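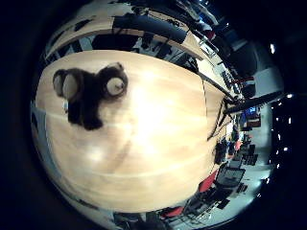 Figure 7.1 A dark plush toy on a pale wooden table, seen through the wrist camera.

Chapter 7
When the Gripper Will Not Let Go

Soft toys do not complain, and for this reason they have taken part in a great many accidents. The one in this chapter was on the receiving end of a stuck gripper at the Bavthorpe workshop in April, and it came out better than the fault report did.

The job was simple. An arm running the Caron control program was to pick up a toy, move it across a table and put it down again. It had done so 484 times. On the next try it closed, lifted, moved, and then held on. The program announced that the toy had been released. The toy, still in mid-air, offered a different view.

The log ran to 155 lines and was cheerful throughout. Caron had sent the order to open and ticked the box marked 'open'. At no point had it checked the fingers. A worn cable was passing the 'close' signal and losing the 'open' one, so every order to let go went nowhere and was written down as a success.

An operator then reached in to free the toy by hand, with the power on. The cable chose that moment to recover. The arm, by now 21 steps behind its plan, set off to catch up - quickly. The operator's sleeve was torn and the operator was not, a result owed mostly to a loose sleeve.

Two faults are at work in this story, and only one of them is in the cable. Section 7.2 deals with sensors that report what was asked for instead of what was done. Section 7.3 deals with the stop button, which at Bavthorpe was in good order and within easy reach.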